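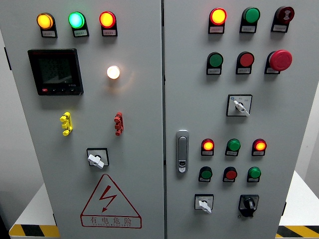 Trelano Two-Door Control Cabinet: Review After Nine Months

We bought this cabinet for the training room at our shop, where new hires learn lockout and basic panel work before they go near the production line. It replaced a single-door unit from Maven that had run out of space. I've had the Trelano in use for nine months and have opened it more times than I can count.

Layout

The pilot lamps sit in a row of three at the top of the left door, amber, green and red, with a small label plate under each one. I like having them up there, clear of hands and sleeves. The white lamp lower on the same door is very bright. If your cabinet will face a desk, think about that before you bolt it down.

The digital meter is square and sits to the left of that lamp. Its buttons are small. With gloves on I miss them half the time, and the menu takes a few tries to learn. The manual gives it 2 pages, which isn't enough.

The rotary switch is the best part of the left door. The white lever is easy to find against the gray, and ours still turns with a firm click. The right door has more packed into it than the left, and new people need a while to get used to it.

Labels

The print on the lamp plates is too small. We made our own with a label printer and stuck them on over the originals. The warning sign near the bottom of the left door, a red triangle with a lightning bolt, has its main wording in Chinese. Our safety lead asked for an English one as well, so budget for that if your site has the same rule.

Build and delivery

The light-gray finish has held up well, apart from one scratch that I put there myself with a ladder. The doors line up properly. One hinge squeaked from August on and a drop of oil fixed it.

We paid $766 plus freight from Waaka. It came on a pallet with 23 loose screws in a bag and no list saying where they went. I emailed and had a drawing back by 9 the next morning.

I would buy it again for training. For a line panel I'd want a meter with bigger buttons.

Rating: 4 out of 5

2 comments | 9 shares

Hostodow Shop Reviews | Contact | Back to top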